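Rovent or Soltia for prepaid in the country?

wattlebark
Joined: April
Posts: 3212

Moving out past the ranges in the new year and I need to pick a carrier. I've been with Rovent forever and it's fine in town, but the neighbours out there all reckon Soltia is the only one that gets a signal down by the creek. Trouble is the Soltia plan costs more and the data doesn't roll over! 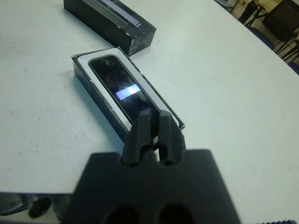 Anyway, I mostly text and check the weather radar, so I'm not fussed about speed. I just don't want to stand on the ute to make a call.

gumbootgal
Posts: 2874

Soltia, no question. We had Rovent for years and it dropped out every time we went past the silos.

Frerichs
Posts: 1000

Disagree with gumbootgal. Rovent's been good as gold at our place - depends which side of the hill you're on. Borrow a SIM and drive around before you fork out.

gumbootgal

Fair enough, but you've got an aerial on your roof mate, that's cheating.

Flovudance

Is your phone unlocked? Check that first or none of this matters.

wattlebark
12/14/20

Unlocked, yep. Will grab a Soltia starter pack and keep the old SIM going for a month.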